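Bathroom door swings open by itself, only in August

posted in Doors, Windows & Trim
Viewed 1,479 times

We rent the top half of an old house in Tullmont and the bathroom door will not stay shut. From October to June it behaves. Then the humidity arrives and the thing pops open at whatever moment is worst for the person inside. The latch clicks and sounds like it means it, and a minute later the door is drifting inward as if someone had invited it.

I've tightened the hinge screws. I've folded cardboard behind the strike plate, which helped until Tuesday. The landlord's position is that the door has "character." I'd like to fix it without replacing anything, as the budget is $50 and I've already spent part of it on a hook-and-eye that looks like it belongs on a chicken coop. Where do I start?
flevness_upstairs

Get a new door. Mine did this for years and I got a new one and it stopped.
gus186

Replacing the door would certainly cure the door. It may not cure the frame, and I suspect the frame.

Start with lipstick. Put a dab on the end of the latch bolt, close the door gently, open it again and look at the mark on the strike plate. If the mark is above or below the hole, the bolt is resting on metal and only pretending to be latched. In an old house it's usually low, the top hinge having spent a few decades giving up.

If the miss is small, take the plate off and open the hole up with a file. It's dull work and you'll get metal dust on your socks. If it misses by more than that, pull one screw out of the top hinge on the frame side and put in a long one, 2 1/2 or 3 inches, so it bites into the stud behind the jamb. Snug it up a little at a time and try the door after each turn. I once got carried away and pulled mine so far over that it wouldn't close at all, and then I had the opposite problem and a dinner guest. 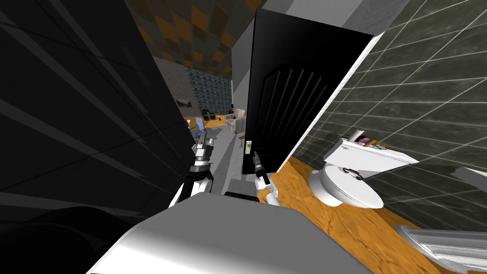 Don't plane anything in August. Wood that's swollen now will shrink when the heat comes on, and by January you'll have a gap you can pass a magazine through. I did this in our first place on Kemongate and we lived with the draft for two winters.

Lose the cardboard, too. It pushes the plate toward the bolt, so the door feels tighter while the bolt goes in less far.
sawdust_and_regret

Lipstick says low, by about the thickness of a nickel. Long screw went in tonight and it has stayed shut through two showers. The chicken coop hook stays up until I trust it.
flevness_upstairs

Check the hinge pins while you're there. Ours was a bent pin.
porchlight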